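About Us

Prerkosia teaches robots to do chores by doing the chores ourselves, over and over, while the machine takes notes. It is slower than it sounds, and it sounds slow.

Ayten Kocabaş started the company in Jelcombe after eight years of programming factory arms, a job she describes as writing very long letters to a very literal relative. Her idea was to stop writing and start showing. Our first customer was Kalniņš, a linen service in Bevholm, who wanted a robot that could fold a pillowcase. We said it would take a month. They have been gracious about that.

Today we work two ways. In the first, one of our demonstrators picks up a hand-held gripper and does the job in an ordinary room: opening, closing, lifting, folding, dropping, muttering. The muttering is not recorded. In the second, the demonstrator sits at a desk and steers a real arm by remote control, which is closer to what the robot will experience and much harder on the shoulders. Most projects end up using both.

A small task usually needs 100 good demonstrations. A fussy one needs 800, and cloth is always fussy. Our demonstrators work 55-minute sessions and then go and do something with their hands that isn't gripping. Several have taken up the piano. We make no claims about the results.

We hire people who are patient, a little stubborn and reasonably tidy. An engineering degree is welcome but has never helped anyone with a fitted sheet.

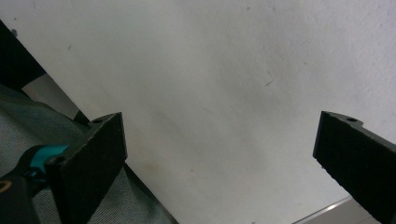 Do your demonstrators have to do the task perfectly every time?

We'd rather they didn't. A robot that has only seen flawless work has no idea what to do when it misses a corner, so we keep plenty of runs where the person fumbles and then recovers. Runs where the person fumbles and gives up are deleted, usually by the person.

Visits to the Jelcombe workshop are by appointment. Please wear shoes you can stand in.

Page last updated 9/10/19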